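Zakuner Soft-Tip Finger Set for Two-Arm Benches

Finix Bench Supplies > Grippers > Fingers and tips

In stock. Sold as a set for two grippers. Screws and hex key included.

Our notes from the bench

I've been wanting to get these fingers onto the shop bench ever since we started stocking them, and in June I finally had a free stretch to do it properly. We sell three lots of fingers that fit the same small grippers (the Zakuner set on this page, the Dagdag flat pads and the plain Imancombe jaws) and the question that lands in my inbox more than any other is "which one for cloth?" So cloth is what I gave them — lots of it, mostly T-shirt weight, with a few tea towels when I got bored.

The bench is the same two-arm one I use for all the gripper pages. Both arms sit on one aluminium rail along the front, pointing in at the table, and I run them from a pair of leader arms so I can feel my way through a fold before I let any software near it. If you've read the Dagdag page you'll know the drill! 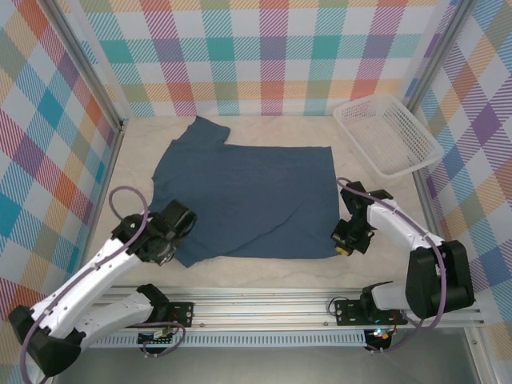
Both arms at the cloth, patterned walls up, basket at the back right.

The job was simple enough: pick up an edge, lift it, fold it over, square it up, and drop the lot in the basket. I did 60 tries with each set of fingers and wrote down every one. The Zakuner set finished 59 of them. The one it missed was my own fault, as I'd left a finger screw loose and the tip had twisted round (do check those screws, they like a quarter turn more than you'd think).

What I liked

The blunt, rounded tips are the whole point. With the Imancombe jaws I was forever digging at the table to get under a hem, and half the time I'd push the cloth along in front of me. The Zakuner tips let me come down at a lazy angle, close, and take a good pinch of fabric without having to be very exact about where. For anything soft and baggy they're a pleasure.

They're also bright yellow, and I've grown very fond of that. On a wrist camera you always know where your fingertips are, even with a lapful of fabric filling the view. Dark fingers on dark cloth gave me a headache by teatime.

What I liked less

They aren't much good at separating two thin layers. If you want just the top sheet of a folded shirt, the Dagdag pads do it better, and I'd rather tell you so now than have you send these back. They're also a bit wider at the tip, so watch out if your job involves small parts as well as fabric. I tried picking up washers and gave up in a sulk.

Wrist camera or fixed camera?

You can use either with these fingers, and I had both going. The fixed camera is the one to have for planning a fold, as you get the whole cloth and both arms in one go. Once you're in close, though, the wrist view is far more use for judging a pinch — you can look along the fingers and check what's gathered between them. If you can only afford one, I'd start with the fixed one and add the wrist later. Leave a little slack in your cable at the wrist joint, and set the focus short.
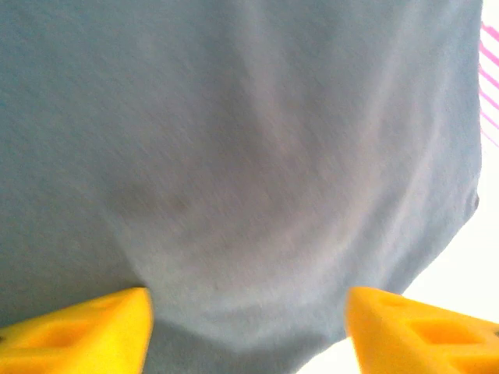

Fitting

1. Power the arm down and open the gripper by hand.
2. Undo the two screws on each old finger and lift it off. Keep the old screws, they're handy spares.
3. Offer up the new finger with the recesses facing outwards and start both screws before tightening either.
4. Close the gripper slowly and look at the tips. If one meets the cloth before the other, back the screws off and shuffle it over.
5. Run your usual homing routine again, as the closed position will have shifted slightly.

Wear

By the time I'd finished all the tests, plus a good deal of fiddling about, the counter on the left gripper said 1,057 closes. The tips had gone a little dull and that was it. I did wipe them down now and then with a damp cloth, as lint does build up.

Which should you buy?

Mostly clothes and towels: this set. Thin layers, paper, napkins: Dagdag flat pads. Hard parts with the odd bit of cloth: Imancombe jaws, and some patience.

Returns accepted on unfitted sets. Spare single fingers are listed separately under Finix spares, and we do a small discount if you order 5 or more.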